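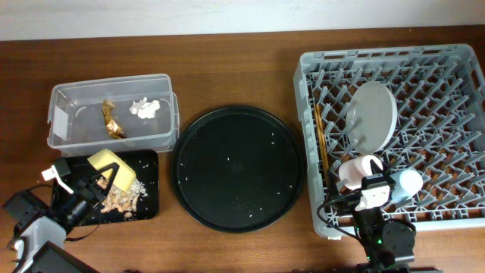 Who loses out when a machine takes over part of a job? Usually the person whose skill was in the part that got taken, and the manager is often the last to notice.

Chapter 7: The Work That Stays Behind

When the canteen at Brernenico automated its clearing station, the plan fit on a single page. Arms would wipe the trays and see to the cups and plates. People would do "everything else," a phrase that took up one line and, by February, most of the working day.

Jurgita Ķēniņš had run the dish room there for years. She could tell from the sound of a rack whether it had been loaded badly. Under the new arrangement she was given a tablet, a chair and the title of flow supervisor. The chair was welcome. The title came with 195 alerts in her first week, most of them concerning rice.

Rice is a good place to begin a chapter on automation. A person wiping a tray deals with stray grains without giving them a thought, so no one had written them into the job description. Once an arm holds the sponge, someone has to decide how clean is clean, how hard to press, and who gets called when the answer is wrong. These decisions used to be made by the lowest-paid worker in the building, for free.

This chapter follows two workplaces, Brernenico and the larger kitchen at Pudodberg, which serves about 1560 meals a day. We will look at which tasks moved, which ones appeared from nowhere, and what happened to wages along the way. Before reading on, write down everything you did the last time you cleared a table. Keep the list, as you will need it in Section 7.2, where it will turn out to be too short.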